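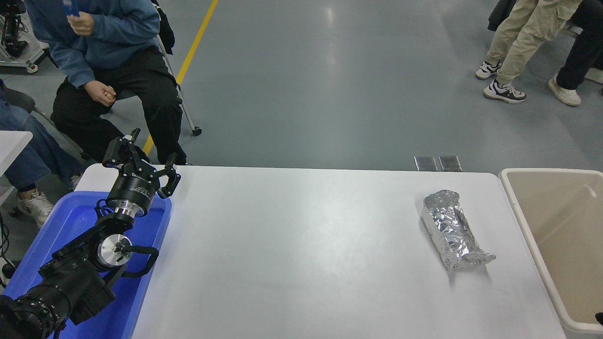 Does wrapping food in foil still make sense for a meal program that is trying to send less to landfill?
It does for hot rolls and wraps, provided the foil comes back to us clean enough to be scrunched together and sent for metal recycling.

Progress report to the Githolm Fund
Project: Foil and wrap recovery, Nindetti Community Meals
Prepared by: Vimala Acharya, program coordinator
Date: 21 Mar 2018

1. Scope of this report

The grant covers a trial of aluminium foil recovery at the Nindetti kitchen and at the Dradon lunch site. Work to date consists of a wrapping specification, a sorting procedure for returned wraps, and a first set of weighed returns. The labelling work is behind schedule and is dealt with in section 5.

2. Wrapping specification

The kitchen previously used two sheets per roll, the second added by habit at the packing bench. The specification now calls for a single sheet, rolled lengthwise around the food, with the ends pinched and turned. No tape, sticker or paper sleeve is applied. The foil creases heavily at this gauge and the finished bundle is not neat, which drew some comment from packing staff in the first fortnight. Heat retention was acceptable in all deliveries within the Dradon run. It has not been tested on longer runs.

Paper-backed foil was trialled and withdrawn. The backing cannot be separated by hand at the sorting table and the recycler does not accept it.

3. Sorting procedure

Returned wraps are handled at a table in three steps:

Open the bundle and tip any food remains into the organics caddy.
Wipe off sauce or cheese with a dry cloth. Foil that cannot be wiped clean in one pass goes to general waste.
Press the clean foil onto the ball in progress. A ball is finished when it is larger than a fist.

Loose single sheets are not put in the collection. They flatten in transit and are lost with the paper fraction at the depot. This was confirmed by the recycler, Raju Metals, after the first pick-up - our original instruction to stack sheets flat has been removed from the procedure.

4. Results

Returns have been weighed at Dradon for eight weeks. In the most recent week 168 wrapped meals went out and 29 wraps came back. Of those, 24 were clean enough to keep. The return rate is well short of what we proposed in the application. The proportion of usable foil among the returns is satisfactory and suggests that the wiping step is workable.

Most diners take the meal away from the site. Wraps eaten on the premises are returned at a high rate, and the shortfall is almost entirely in takeaway meals. A return point at the tram stop has been discussed with council but not approved.

5. Delays and variations

Bin labels were due before the trial began. The first print run carried the wrong colour for the metals stream and was rejected. Oona Räsänen is redrawing the artwork and has proposed a plain symbol of a foil ball in place of text. Until the labels arrive, sites are using handwritten card.

The budget line for a second sorting table has not been spent. At current volumes one table is sufficient. We request approval to move this amount to the purchase of lidded return tubs, which can be washed in the existing dishwasher.

6. Next period

Work planned to the end of June:

Install labels at both sites.
Begin weighing at Nindetti on the same sheet used at Dradon.
Test heat retention of the single-sheet wrap on the longer delivery run.
Obtain a written price from Raju Metals for collection at the higher volume.

Receipts for the period are attached separately.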